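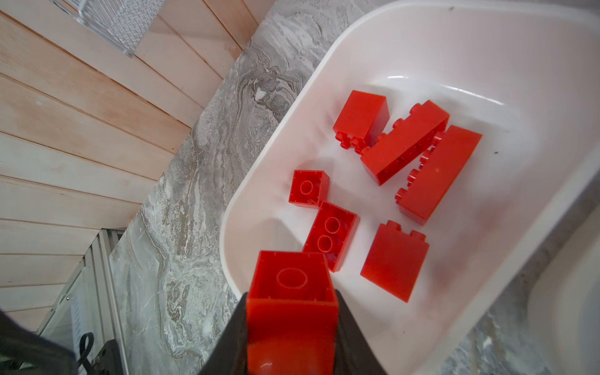
Plarar Classroom Library Kit

Home > Classroom > Books & Reading

I taught second grade for a long time before I opened this shop, and my classroom library was a mess for most of it. Books went home in backpacks and came back in May (or didn't). Dinosaurs ended up in with the poetry. I tried a clipboard, then index cards, then a very pretty binder that the kids completely ignored! So when I finally put together a system that seven-year-olds could run by themselves, I wanted to sell it, and Plarar is that system, boxed up.

The idea is simple. Every book gets a colored spine label that matches a bin, and every child gets a pocket on the wall chart. When a kid borrows a book, the card from inside the cover goes in their pocket. When the book comes back, so does the card. You can see who has what from across the room, with no app, no passwords and nothing to charge overnight.

What's in the box

187 book cards with matching self-stick pockets
Spine labels in nine colors, plus a sheet of plain ones
Wall chart with 32 name pockets
Bin tags with a picture and a word on each, so early readers can find their way
2 "Librarian of the Week" badges
A teacher guide, four pages, mostly drawings

Extra cards and pockets come in refill packs, and they fit the older kits too.

Setting it up

Plan on roughly 90 minutes for the first shelf if you're on your own. I like to do mine in July with the radio on, but plenty of teachers save it for the first week of school and let the class help sort. The kids argue over where things belong (is a book about a lost puppy an animal book or a feelings book?) and I think those arguments are half the fun. Stick the label an inch up from the bottom of the spine. If you put it right at the edge it'll start to peel by winter, ask me how I know.

Write titles on the cards in pencil. Books get lost, and you'll want to reuse the card.

The chart hangs from two grommets and wants a flat wall or the back of a door. It's heavier than it looks once it's full, so please use real hooks, because putty won't hold it.

Which version do I need?

The Standard kit suits kindergarten through third grade. For older kids I'd go with Lotmont, our upper-grade kit, which has smaller labels, a lined sign-out log and no pictures on the bin tags. Fourth graders notice that sort of thing! If you're a homeschool family or you run a little after-school room, the Standard kit is still plenty, and you can put bin names on the chart pockets if you don't have many kids.

Bins aren't included. The tags clip onto any rim up to a quarter inch thick, and they fit the Tessier book bins we carry.

Ordering

Orders ship in a flat carton. School purchase orders are welcome, just attach the PO at checkout and put the teacher's name in the delivery notes, or the box may sit in the front office for a while.

Page updated October 11, 2023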